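Breakfast people wanted – Zuncombe Community Kitchen

Morning helpers needed, Tuesdays to Fridays, starting as soon as we can get you in. Paid, part time, early. Please read to the end before emailing as we keep getting asked the same things.

Who we are: drop-in breakfast on Robles Street, open to anyone. Been going since January two years ago. Toast, porridge, eggs when we have eggs, tea all the time. Some people come for the food, some for the warm room and a look at the paper. Both fine.

What the job is
Doors open at 7.30, you'd be in for 6.45. Porridge on first, it takes longer than you think in the big pot. Then bread out, butter out, urn filled. Serve till 9.30. Wash up, wipe down, fridge temps in the book, home by half ten most days. Fridays run over because of the bread delivery from Lokton, which comes when it comes.

You'll be on with one other person, usually Abilio Barrios, who knows where everything lives. Nuria Lencho does the rota and will try to fit round school runs, but she needs your dates by the Thursday before. Not the Sunday night.

What we'd like
Able to get here for 6.45 without a bus. First one gets in at 7.10, we have asked.
Food hygiene level 2, or willing to do it. We pay for the course.
OK on your feet and ok lifting a full crate.
Friendly but not pushy. Some regulars don't want a chat before nine.
Cooking experience nice, not needed. If you can make toast for a queue without burning it you're most of the way there.
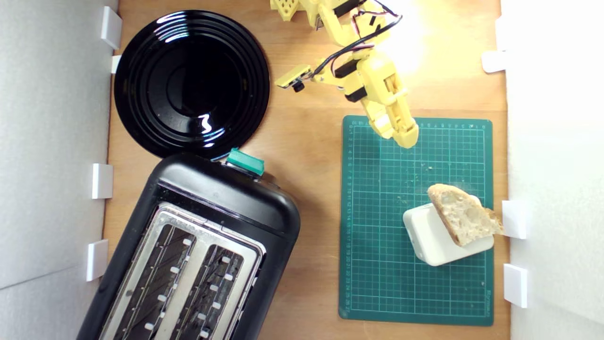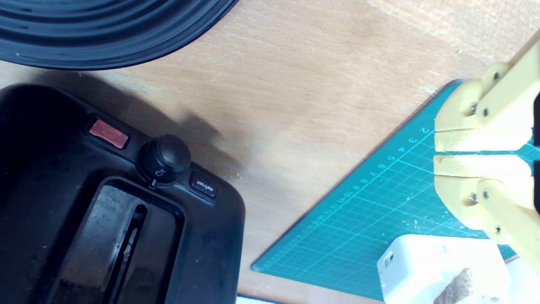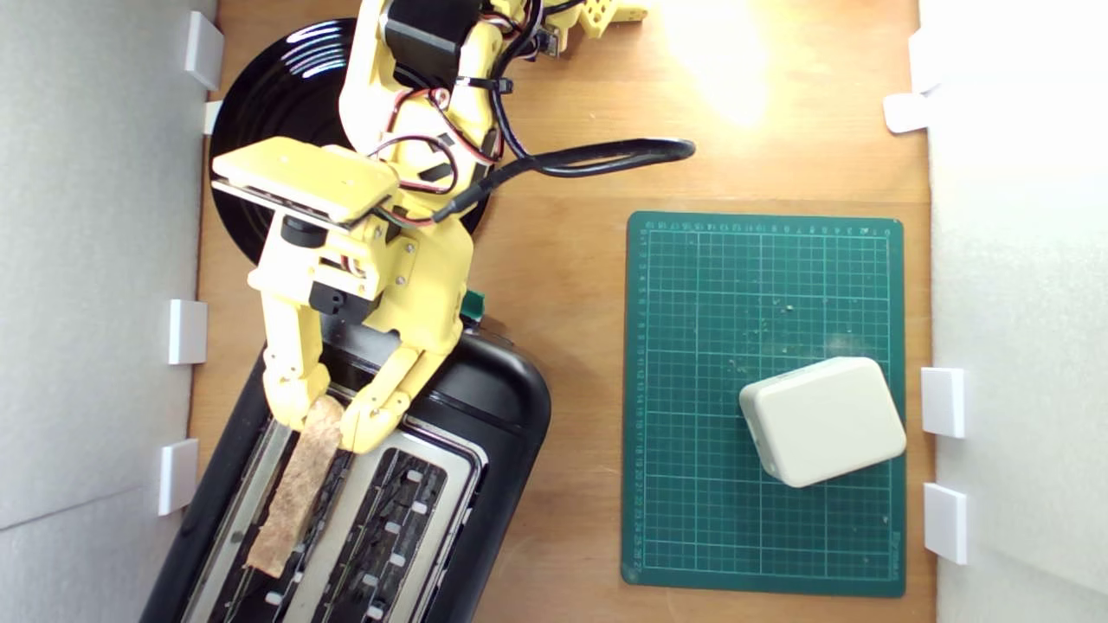
What you get
Hourly rate is on the form, same for everybody, reviewed every January. Paid fortnightly. Holiday builds up from day one. Apron provided, shoes aren't, and they must be closed toe. Breakfast obviously. Leftover bread goes home with whoever wants it.

First two shifts are paid trial shifts. If it isn't for you just say, no hard feelings, though we'd rather hear it than have you not turn up.

We have four places going. One is Fridays only, the rest are two or three mornings a week. If you can only do one morning put that down anyway and we'll see.

Also wanted: one person for the stores. Separate from the above, afternoons, around 5 hours a week. Ordering, checking dates, arguing with Vurkus about the invoices. Spreadsheet skills a must, patience also. Ask for Begoñe Manzano, she's done it until now and will hand over properly.

How to apply
Form at the counter or ask for one by email. No CV needed. Tell us which mornings you can do, any food work youve done, and two people we can ring (not family). Hand it in at the kitchen, or post it through the door of 511 Robles Street if we're shut. Not the blue door, that's the flats.

Closing date Wed 19 April, noon. Chats the week after, here, ten minutes or so, with Ainhoa Palacios and Reinaldo Coutinho. Tea included. We'll ring everyone either way, so please write your number clearly – last time we had two we couldn't read.

No steps at the front, accessable toilet on the ground floor. If you need the form in large print or want to talk it through insted, ring the kitchen between 10 and 12 and let it ring a while, it's a long way from the sink.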